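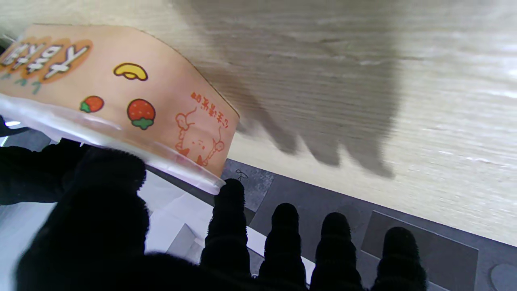 About Forilon

Forilon is a robotics workshop specialising in bimanual manipulation: two arms, two five-fingered hands, one table. We develop control software and grasp libraries for handling small, light and irregular items, with an emphasis on packaged food and household goods. The company employs 14 people across mechanical design, controls, perception and test.

What we do

Our main product is Sestitel, a motion and grasp planning layer that runs above the arm manufacturer's own controller. Sestitel takes a target object and a task step as input and returns coordinated trajectories for both hands. The current grasp library holds 453 entries, grouped by shape, stiffness and packaging type. Entries are reviewed by a test engineer before release and withdrawn if a later software build changes their behaviour.

A second product, Zetis, is the logging tool. It records joint positions, motor currents and video against a common clock, so that a failed grasp can be replayed alongside the commands that led to it. Zetis is also available on its own licence.

Open day

The workshop opens to visitors each June. The program consists of a short safety briefing, a bench demonstration and a session on grasp planning with the controls group. Last year's open day had 247 registered visitors, mostly from food packaging, aged care equipment and technical colleges.

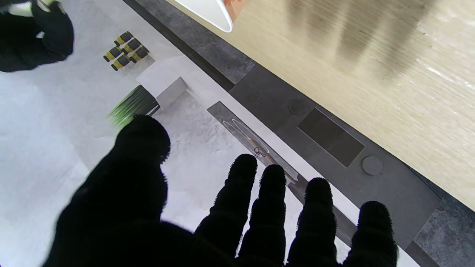 Bench demonstrations are run by Hina Marwat, who leads the test group. She sets the task list on the morning of the visit and keeps it to objects a visitor could find at home or in a small shop. Scale and surface are the two variables she changes most. Short yellow cylinders with black end caps, grouped on a white sheet, are small next to a gloved hand, and spacing between neighbouring objects then limits how far the fingers can open on approach. Flat blocks and bristled items call for different finger postures. Questions are taken between tasks, and the arms are held stationary while visitors are at the barrier.

Visitors may also ask to see the Zetis log for any task run during their session. Logs are shown on the workshop display and are not distributed.

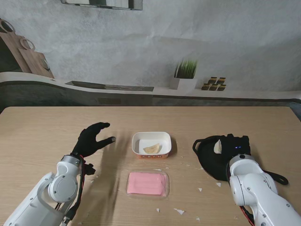

Two-arm bench with food items and trays on the table.

School and college groups

Groups are booked separately from the open day. Sessions cover joint limits, camera placement and basic grasp geometry, and students work through 3 planning exercises in the Nugroho simulator before the live demonstration. Closed footwear is required in the workshop. Bags are left at reception.

Bookings and general enquiries go through the contact form. Please state the size of the group and any access requirements.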